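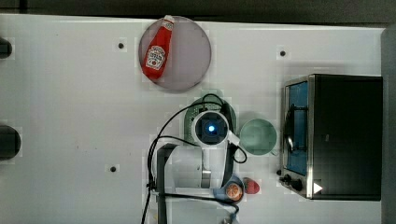
**To:** Canteen and Catering Notices list
**From:** Hernán Sotelo, Facilities Services
**Subject:** Re: Condiments and the November menu change at the Alvarado building

Dear colleagues,

Thank you to those who replied to the first notice. The question quoted below was raised by several sites, so I am answering it on the list.

> The notice says that table condiments will be withdrawn when the new menu starts. Does this apply to Badero as well, where the counter is much smaller? We serve 158 lunches on a normal day, and the line already reaches the stairwell by noon. If people must also stop at the counter for sauces, we expect it to get worse. We would also like to know what to do with bottles that have already been opened.
>
> Catering Desk, Badero

The change applies to all sites served under the Tirken contract, including Badero. Bottles will move from the dining tables to one shared station per room. The station should stand apart from the serving counter — after the register, where space allows — so that it does not add to the line. Sites that cannot place it there should write to me before the menu starts, and we will agree on another arrangement.

Opened bottles may be used up at the station, provided that the date of opening is marked on the cap or shoulder. Bottles with no date should be discarded. Unopened stock may be returned to the Vostivham storeroom in full cases only; the storeroom cannot accept single bottles.

Two further points came up in other replies. The price of the set lunch does not change. Single-serve packets will remain available on request for meals taken out of the building, and each site will receive an opening supply of 632 packets. Reorders are in boxes of 20 and should be placed on the usual form, with the site code filled in. Forms without a site code have been going to Alvarado by default, and we have had to redirect them by hand.

The revised allergen sheet will follow as a separate message. Please do not print the draft sent with the first notice — the mustard entry is wrong.

Regards,

Hernán Sotelo
Facilities Services, extension 65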